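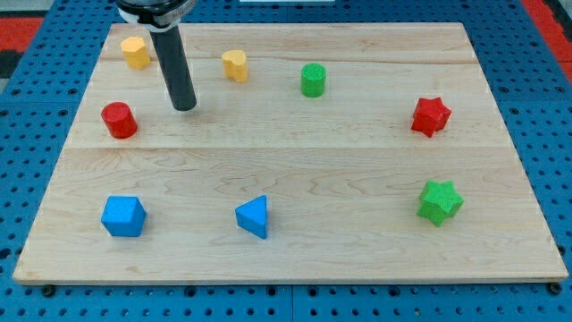
Toy blocks in four colors on a light wooden board.

Shape blocks

Updated in April — Pathak Reference, Toys and Games section

Shape blocks are small solid playing pieces made in a range of simple forms and bright colors. Most are prisms, meaning that the outline of the top face carries straight down to the base. A piece can then stand upright on a flat surface and be recognized from above by its outline. Common outlines are the circle, square, triangle, hexagon, octagon, star and heart. They differ from building blocks, which are sized so that pieces stack and line up with each other, although children use both kinds for both purposes.

Forms

The cylinder is the most common piece and the easiest to make, as it can be cut from a round rod. Octagonal and hexagonal prisms are close to the cylinder in size and are often the last to be told apart by young children. A heart has two rounded lobes and a notch between them, so it fits a matching hole in only one direction. The cylinder can be turned any way at all.

Sets usually repeat each color on more than one form. A yellow octagon and a yellow heart, for example, can be grouped together by color or separated by shape. A set in which every form has its own color is less useful for sorting, as a child may learn to go by color alone.

Materials and finish

Blocks have been made from hardwood, softwood, cork, rubber, foam and molded plastic. Wooden blocks are sanded and then painted, stained or dipped. Flat top faces may be left smooth or given a fine texture, which makes a piece easier to grip and cuts down glare. Solid red, yellow, blue and green remain the usual colors. Pale or mixed shades are sold as well — mostly in sets meant for display.

Work boards

Shape blocks are often used on a board. This may be a tray with cut-out holes or a plain flat slab. A plain board gives a clear work area and keeps the pieces off the table. Light woods such as maple and birch are popular for the purpose, as strong colors show up well against them. Wide boards are normally glued up from two or more planks, and the joint can often be seen as a thin line across the grain pattern. A good joint is level to the touch, and blocks slide over it without catching.

Use

In sorting, the player gathers all pieces of one color or one form. In matching, each piece is paired with another like it, with a printed card or with a hole. In memory games, the pieces are laid out and covered, and one is taken away before the cover is lifted. Patterns can also be made in rows, with the player asked to choose the next piece. Spreading the blocks out with space between them makes picking up easier for small hands.

Small pieces are a choking hazard for very young children, and the age marking on the package should be followed.

Collections

The toy museum in Fletedville holds 1,544 separate blocks, most of them from broken sets. Its oldest complete set has 70 pieces in 7 forms and is kept in a sliding-lid box. A smaller group at Medville is made up of schoolroom pieces, many with worn corners and more than one coat of paint. The Prisolness pattern, named for the town where it was first turned out, has slightly tapered sides and will not stand steadily on its narrow end.

See also: Building block; Pegboard; Shape sorter; Tangram

Contact the editors | Copyright Pathak Reference | Back to top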